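Notebook, dye shed, April

Friday. Walnut vat is three weeks old and smells like a pond with opinions. Strained it through the old curtain, lost a cupful on my left shoe, which is now the best brown I have produced this year.

Main business is still the green. Recap for anybody reading over my shoulder: the Flosetstead order wants one green across all the pieces, cotton, and they want it to survive a guesthouse laundry. Guesthouse laundry means hot water, too much detergent and a dryer left on while somebody goes to lunch. I said yes to this in the winter, when I was cold and would have said yes to anything.

Weld over indigo, same as last time. Weld bath first, alum at the usual rate, then dip in the blue. Last time we went blue first and yellow on top and got a green that looked fine wet and like canned peas dry. Ecaterina Ciobanu holds that the order makes no difference and the trouble was the water. We have been having this argument since the fall and I would like it noted that I changed two things at once, so neither of us can win.

Swatches this round:

Swatch A. Weld, one dip indigo, five minutes. Lime. A color for tennis balls and safety vests.
Swatch B. Weld, two dips, five minutes each, air between. Good. Slightly yellow at the fold where I got lazy with the stirring.
Swatch C. Weld, three dips. Very good, a bit somber. Ecaterina says "church hassock." She means it kindly, I think.
Swatch D. Weld with a pinch of iron, two dips. Olive, and the cloth feels harsh. No more iron in this job, however much I enjoy the drama of it going dark in the pot.
Swatch E. Fell off the stick and spent the afternoon at the bottom of the vat. Navy. Keeping it for myself.

Wash test on B and C, eight cycles each, the hottest setting the machine has. B lost some yellow and moved toward teal. C moved too, but had further to go before anybody would complain. Rub test with a white rag: C leaves a faint blue smudge dry and a worse one wet. So the third dip is sitting on the surface and hasn't gone in. Longer rinse, a vinegar step, and stop blaming the cloth.

Vat notes. The indigo was sulky all morning. Surface coppery, liquid underneath a murky yellow green as it should be, but it kept drifting toward blue whenever I looked away. I had been lifting the lid every few minutes to see if it was all right, and that was what was wrong with it. Left it alone for an hour and it recovered. pH strips are past their date and all report the same cheerful purple, so the reading in the margin is a guess. Order more. I wrote "order more" in March as well.

Weights. Total dry weight of cloth for the first batch came to 1,668 grams, written on the back of my hand and copied here before it could be rinsed off. The big kettle will take 2,000 if I don't mind uneven color, and I do mind, so that is the batch size from here on. Anything heavier gets split. Splitting means matching, and matching is how we got the peas.

The scale: if it blinks, take the cloth off, press the button, wait, put the cloth back. If it blinks again, go and have tea. The Odon scale was never this temperamental but the Odon scale went in the kettle.

The Vuvance scour is finished. It did well on the cotton and badly on my knuckles. I had a sample of the Henare one lying around and used it on half of the second batch without marking which half, a decision I stand by only because I have to. If one half takes the dye better we'll know that one of the two products is superior and never learn which.

Light test. Strips of B and C went up on the south window in cardboard, half covered. They stay up until the end of the month. Please do not "tidy" them. The last set got tidied into the recycling and I had to report to a customer that our fastness results were unavailable, which sounded official enough that she didn't ask.

Thought on the terry samples, since I keep getting asked. Looped cloth drinks the dye. It takes longer to wet out, holds more of the bath when it comes up, and drips all the way to the line. The loops also shade each other, so the same recipe looks deeper on looped cloth than on plain. I can't put a flat swatch next to a looped one and call them a match, even when they came out of the same pot at the same minute. For the order I'll be judging looped against looped, from across the room, which is how people look at a bed. Nobody checking into a guesthouse gets down with a hand lens. (Ecaterina would.)

Also, a swatch the size of a playing card tells me very little. Any green looks reasonable at that size. Spread it over a whole bed and it turns out to have views about the wallpaper. From now on, look at something full size before signing off on a recipe.

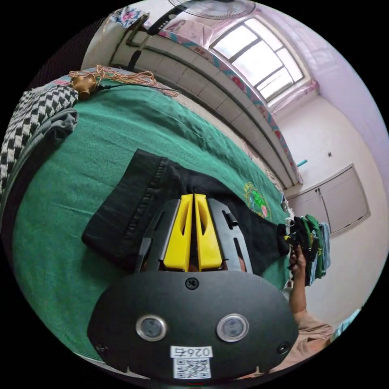
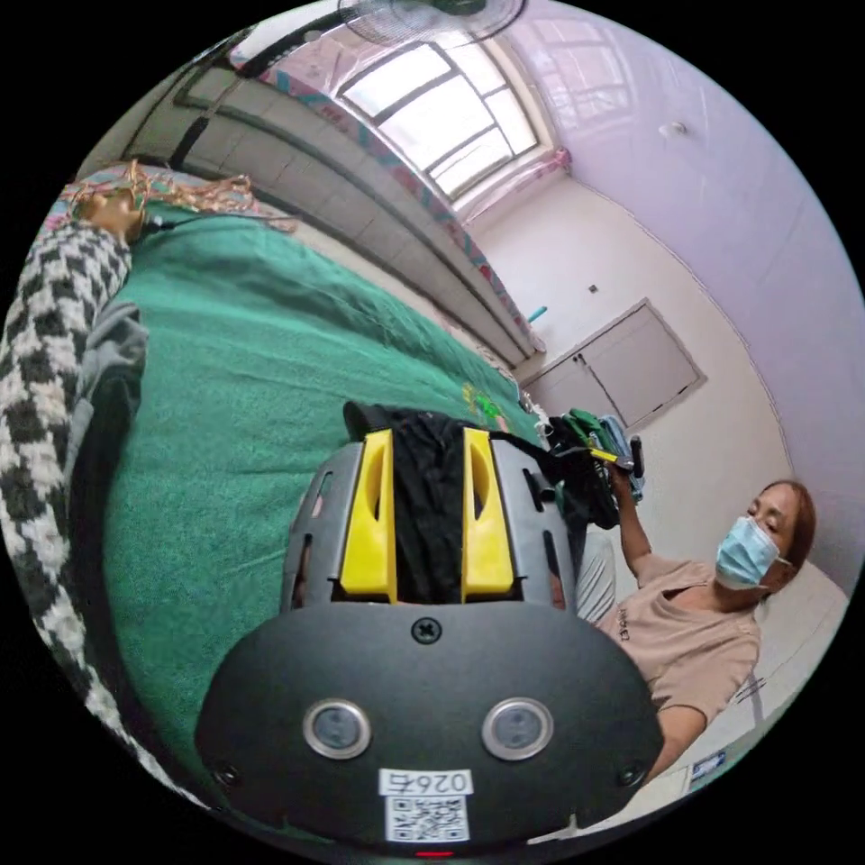

Green cover on the bed, both views. Compare for depth with C, looped sample.

To do:
Longer rinse on C, then vinegar, then rub test again.
pH strips. Really.
Write recipe 77 out clean. The present copy has weld on it and can be read only by me, in good light.
Mark the scour halves next time. Use the laundry pen, the pencil washes out.
Bring other shoe in and dye it to match.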